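Progress report no. 2, Masell Breakfast Club
12/11/24

Hi Lama,

You asked for something a bit longer than my usual emails, so I've made a pot of coffee and I'm going to try to get it all down in one go. The spreadsheet is coming separately (it's nearly done, I promise) and this is the part where I tell you how things are going.

The short version is that the club is open, kids are coming, and they're eating! When I wrote the first report we were still waiting on the kitchen sign-off and I was pretty gloomy about it. The inspector wanted a second handwashing sink and a new seal on the big fridge. We got the sink from a restaurant that was closing over in Brenia, and the plumber fitted it on a Saturday because he has a daughter in fourth grade here. The seal took longer than the sink, if you can believe it. Wrong part, then the right part in the wrong size, then the right one.

We open the doors at 7:15 and stop serving at 8:05, which gives everyone time to get over to the main building before the bell. Mondays are quiet. By the middle of the week the room is full and pretty noisy, and I've stopped trying to do anything about the noise. The little ones mostly come with an older brother or sister, and a few parents have started staying for a cup of tea, which wasn't in the plan at all but I'm very happy about it.

Food next. The grant application said hot food every day and I have to be straight with you, we aren't there yet. We do hot food on 2 days a week, oatmeal on one and eggs on the other, and the rest of the time it's cereal, toast, fruit and milk or yogurt. The trouble is the stove. Only the front burners work properly, and eggs for a full room on half a stove means somebody is always waiting with an empty plate. I've had one quote for a repair and I'm waiting on another. If the repair costs more than I think it's worth, I'd like to talk to you about moving some of the equipment money over to a used stove.

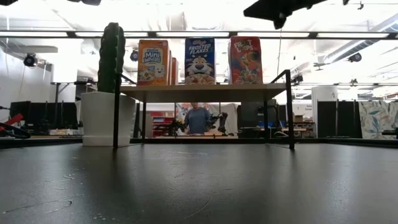

On the money side, we're a little under on food and over on paper goods. I badly underestimated napkins. We also started out with disposable bowls, and I hated how fast the trash filled up, so in the third week I bought real ones from the restaurant place that sold us the sink. They've mostly survived. Washing up adds 15 minutes at the end of the morning, and I've put that on the staffing line so you can see it.

Milk was another headache. Our first supplier, Tai, could only deliver after nine, so we were always using the previous day's milk and I was always worried about running short. We switched to Mastevano last month. They drop off before seven and they take the crates back, and the price is close enough that I didn't have to redo the budget. The driver leaves everything by the side door and texts me, so there's no standing around in the dark for anyone.

Staffing has been the hardest part, to be truthful. We planned for 4 people on each morning and we've had that on most days, but when someone's kid is sick we feel it right away. I covered the toast station myself all last week (I smell like toast, my coat smells like toast). Two of the aides from the after-school program have asked for morning hours, and I'd like to say yes to both of them starting in January. There's room in the budget if we don't replace the sign out front, and the sign can wait.

You also asked about attendance records. We tried a sign-in sheet and it made a line out the door, and some of the older kids clearly didn't like writing their names down, so we dropped it. Now we hand out a plastic token with each bowl or plate and tally up the tokens afterward. It gives us the daily total you need for the form, but it won't tell us which grades are coming. If the board really wants grades, could we do a one-week survey in the spring and leave it at that?

The teachers have been kind about it all. The second grade teacher told me her first hour is calmer, and the office says fewer kids are turning up late. I haven't got real figures on lateness yet. The school is pulling them for me and I'd sooner wait than guess.

What's coming up: we close for the winter break and open again the first Monday the kids are back. I want the stove sorted by then, or at least decided. After that I'm hoping to try a third hot day, and to get the allergy list onto one clean sheet by the serving window – right now it's two sheets and a sticky note, and that makes me nervous. The next report is due in March and I'll have the lateness numbers in it.

Could you let me know about the stove money before the break? A quick yes or no by email is fine, and I'll do the paperwork after.

Thanks for everything, and come have breakfast with us sometime!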